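Relatório de andamento - Projeto Okadell, arrumação doméstica com dois braços
Período: até o fim de março
Para: Yoshinori Hosoda, Fundo Drolside
De: Mayu Tanabe, coordenação técnica

Caro Yoshinori,

Na última reunião você pediu um relatório que respondesse à pergunta do seu conselho, "a máquina já arruma a casa?", de preferência na primeira página. Respondo na primeira linha: não. Arruma uma prateleira, se a prateleira colaborar. O resto do documento trata das condições dessa colaboração.

O que foi feito

Concluímos 700 tentativas de arrumação na bancada, divididas entre potes, latas e aquilo que a planilha chama de "itens moles" e a Ayane chama de castigo. Pegar um objeto rígido, de pé, e pousá-lo num lugar combinado deixou de ser notícia. O sistema faz isso de manhã, faz à tarde e não pede aumento. Já levantar uma lata tombada continua a ser um acontecimento, e quando dá certo o Tsutomu ainda chama as pessoas da sala ao lado.

Os itens moles vão mal. Uma luva não tem lado de cima, ou tem vários, e muda de ideia quando é tocada. De 100 tentativas com luvas e panos, 16 terminaram com a peça no lugar pedido. Considero o número ruim e peço que não seja arredondado para "cerca de vinte" na apresentação ao conselho, como aconteceu da outra vez.

O que atrasou

A Fotitz entregou os dedos de reposição seis semanas depois do prometido, e com os furos no padrão antigo. Rin Kaneko refez os adaptadores aqui mesmo. A despesa saiu da rubrica de viagens, que de todo modo estava intacta, pois ninguém viajou.

Perdemos também alguns dias discutindo o cenário. O plano original previa fundo cinza, fácil para as câmeras e sem nenhuma semelhança com a casa de alguém. A Ayane defendeu papel de parede estampado, piso desenhado e móveis pequenos de madeira, com o argumento de que as pessoas têm mau gosto e o robô precisa se acostumar. Fui contra. A taxa de acerto com os potes caiu na primeira semana, voltou ao nível anterior na terceira, e desde então a Ayane tem sido insuportável.

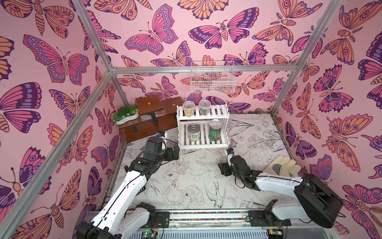 Os potes transparentes merecem um parágrafo à parte. Com tampa branca, o sistema se orienta pela tampa e vive em paz. Sem tampa, enxerga o que está atrás do pote e tenta pegar o papel de parede, borboletas incluídas. A solução provisória é usar tampa. A definitiva está no cronograma do próximo semestre, com o nome pomposo de "percepção de materiais translúcidos".

Quanto à velocidade, uma pessoa de má vontade ainda ganha com folga. Medi comigo mesma, antes do café.

Próximos passos

Repetir a série de itens moles com os dedos novos e comparar com os números acima. Trocar a posição dos móveis entre sessões, coisa que até agora fizemos pouco e que qualquer família faz sem avisar. Receber a visita da Ankrah, que quer saber se o mesmo sistema serve para repor gôndola em loja pequena. Minha resposta preliminar é que serve para a metade fácil da gôndola, e eles ficaram de pensar se existe mercado para isso.

Pedido

Precisamos de autorização para mover o saldo de viagens para peças e de uma decisão sobre a extensão do contrato do Tsutomu, que termina antes da série das luvas. O orçamento detalhado segue em anexo separado, conferido por Rin.

Mayu Tanabe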